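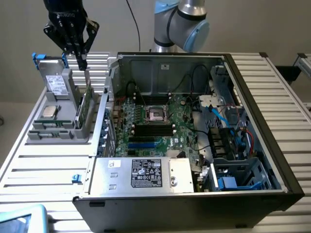 An open desktop tower and its parts tray on the bench at Clindusari.

One tray for each computer
By Irena Górecki

Iwona Bielecka has been taking desktop computers apart for long enough that she no longer remembers the first one. She does remember the first one she couldn't put back together. It was a beige tower belonging to an uncle, and she had put all the screws in one coffee mug.

"Four different kinds of screw," she says. "I thought a screw was a screw. I had it running in the end but the side panel never closed again. He kept a brick against it."

These days she looks after the bench at Clindusari, a workshop in Clevley that takes in used office computers, checks the parts, and sends the good ones out again to schools, libraries and households that ask for one. Nearly 2,000 towers came through the door last year. Most were ordinary office machines from places replacing a whole floor at once.

We spoke at the workshop on a morning in December, when the last of the year's deliveries was still stacked on pallets near the roller door. Bielecka had asked me to come before nine, when the phone starts.

I wanted to talk about the trays. Anyone who visits Clindusari notices them. They are grey plastic with compartments moulded into them, and when a computer is opened up its parts go into one: the hard drive standing upright in its place, the processor flat in its own square pocket, the memory in the long slots, and cards in the tall slots at the side. There are 44 of them in the building and they all have the same layout.

"Before the trays we used baking dishes," Bielecka says. "Then we used baking dishes with a tea towel in the bottom. It wasn't as bad as it sounds, but you'd get memory sliding under a drive, and you'd get two people's jobs mixed up on the one table. You'd have three sticks of memory and no idea whose was the third."

The rule now is one tray for one computer, and the tray stays beside the case until the case is closed. If a tower has to wait for a part, the tray waits on top of it, under a lid. If someone needs to borrow a memory module to test another machine, they leave a note in the empty slot saying where it went.

"You can look at a tray from across the room and know how far along the job is," she says. "If the processor's in its pocket, the job's not finished. I don't need to ask anyone."

Her predecessor drew up the layout and had the trays made by a small plastics firm, Yang, on the other side of the rail line. It took two attempts. The first batch had memory slots that were too shallow, so the modules leaned over and touched each other. Those trays are still around, and are used for pens, sandwiches and, when I visited, a potted basil.

The bench itself took longer to settle. The old one was a kitchen benchtop on trestles. It was comfortable to lean on and a bad height for everything else. The present one is aluminium, with long grooves running its length, and Bielecka says she argued against it.

"I said every small thing we own is going to end up in those grooves. And it does. But you can run your finger along and find it, where on the old bench it went straight onto the floor. I was wrong about that. I still think it's noisy."

A tower goes on its side with the panel off, so that the motherboard lies flat and faces up. She prefers this to working on one standing upright, even for a small job such as changing a drive. Things drop down into an upright case, she says, and then you are shaking a computer over a table to get a screw out.

I asked her what comes out first, and she was quite firm about it. Power lead off, button held in for a few seconds, then the drive, then any cards, then memory. The processor comes out only if there is a reason.

"People want to take the processor out because it's the brains of the thing and they're curious. I understand that. But the paste has to be cleaned off and put back on properly, and you can damage the socket. If it's running fine, leave it alone. If we do have it out, it goes in its pocket, face up, and you don't put it anywhere else, not even for a second."

Not even on a clean cloth?

"Where's the cloth going to be in ten minutes? On somebody's shoulder."

The memory is where most of the time goes. Office machines tend to arrive with less than a student needs, and a fair part of the work at Clindusari is matching modules from one computer with modules from another so that each tower leaves with a decent pair. Bielecka keeps the spares in shallow drawers, sorted by type and then by size. A module with no readable label gets tested before it goes in a drawer.

Learners at the bench start on memory for that reason. There is plenty of it to practise on, and the clips at either end of the slot teach you how much force is too much. 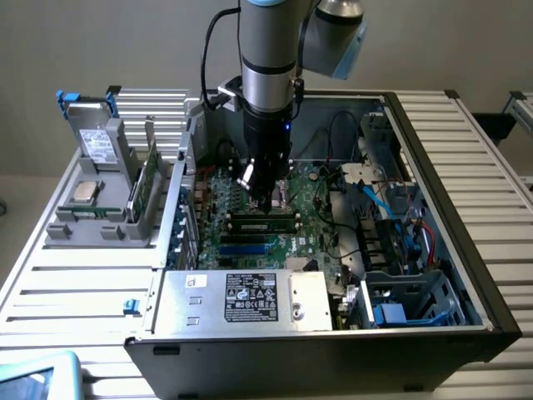 "You want to hear both ends," Bielecka says. "Some boards have a clip at each end, some only have the one that moves. New people press in the middle, and it goes down at one side and sits up a bit at the other. Then it won't start and they think they've killed it. I tell them to take it out and do it again, slowly. Nine times in ten it starts."

She has a similar view about cables. She doesn't mind a cable that wanders a bit inside the case so long as it keeps away from the fan and doesn't pull on its plug. What she does mind is cable ties put on so tightly that the next person has to cut near a wire to get them off. There is a jar of ties on the shelf above her desk and it is mostly full.

The coin battery on the board gets changed in every machine, whether or not it seems to need it. That was a decision made after a run of towers went out to a school and came back one after another with the wrong date on them.

"The teacher was very good about it," she says. "But half the websites wouldn't open because the computers thought it was years ago. For the price of a battery. I was embarrassed, to be frank."

The power supply, on the other hand, is never opened. It is tested with a meter, and if it fails the whole box is swapped for another. The sticker on the outside is checked against the list for that model, and the new one has to match or do better. Nobody at the workshop is allowed to unscrew one, Bielecka included.

The biggest delivery in the autumn came from Sultico, which was closing an office and sent 24 towers, all the same model. Bielecka calls that a lovely week. When every case opens the same way, the job goes quickly, and parts from the two or three that are beyond saving can be used to bring the others up to scratch.

"A mixed pallet is more interesting," she says, "but you can't get any rhythm. You spend the morning looking for where they've hidden the latch."

Not everything goes back out. Drives are wiped first, and any that won't wipe properly, or that make a noise she doesn't like, are taken out of their carriers and destroyed. The carriers are kept. She has a crate of them under the bench and says people are always ringing up for one, because a case is not much use if the drive has nothing to slide in on. It is the same with the little plastic clips and the screws that belong to a particular model - they cost next to nothing when the computer is new and can't be found at any price later on.

She labels those by hand. The computer system for stock has a field for small hardware but she doesn't trust it, and prefers a strip of masking tape on the front of a drawer. Some of the tape is in her handwriting and some is older. One drawer just says "long ones."

I asked whether people at home could do any of this themselves. She said they could do a good deal of it, and that adding memory or swapping a drive in a desktop is well within reach of anyone who can assemble a bookshelf. Her advice was to clear the table first and take a picture of the inside before touching anything. An egg carton does well for the screws, one hollow for each stage, in order.

"And don't start at night," she says. "Everyone starts at night, after tea, and then it's eleven o'clock and you've lost a screw and you're cross. Do it in the morning. You'll see what you're doing."

By then it was past nine and the phone had started. She answered it with a lid under one arm, listened for a while, and told the caller that yes, they could drop it off, but please would they bring the power lead as well.

Clindusari takes complete desktop towers at the roller door in Clevley on weekday mornings. Screens are accepted by arrangement. Printers are not.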